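# Participants wanted: does sorting your laundry matter?

Posted 29/11/2021 by Tracey Treloar, Bramwell Home Testing

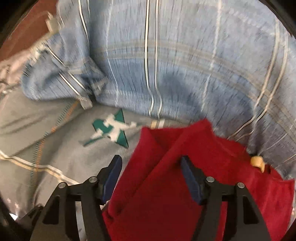
## Why we are asking

Everyone has been told to keep the reds away from the light blues. Plenty of people throw a red towel in with a plaid shirt anyway and say nothing ever happens. I don't fully believe either camp. The advice mostly gets passed down from parents, and the "nothing happens" crowd rarely hold the shirt up to daylight next to an unwashed one.

The detergent makers don't help. Clinetti sent us a leaflet in September promising "color peace of mind" in mixed loads. I asked what that meant and got a second leaflet.

## What you would do

We need 52 households for 6 weeks. You will be assigned to sort or not to sort, and you don't get to pick.

- Wash your normal clothes on your normal days, plus the test shirt and red towel we mail you.
- Use the Wutudach powder provided and nothing else. No vinegar, no dye-catching sheets, no tricks from your sister.
- Fill in a one-page log after each load: what went in, which setting, how full the drum was.
- Mail the shirt and towel back unironed.

## Who can take part

You need your own washer at home, and you should be the person who usually does the wash. Shared laundry rooms are out this time – we can't tell what the last person left in the drum. If you work for a detergent or appliance company, please don't apply.

## Pay

$100 when your first three logs arrive and the rest at the end, for a total of $275. We do not pay for ruined clothes, so keep anything you love out of the test loads. Skipped weeks are not made up later.

## To apply

Write to Tracey Treloar, Bramwell Home Testing, Drikbridge office. Tell us what kind of washer you have, how many people you wash for, and whether you sort now. "Sometimes" is a fine answer. I will be suspicious of "always."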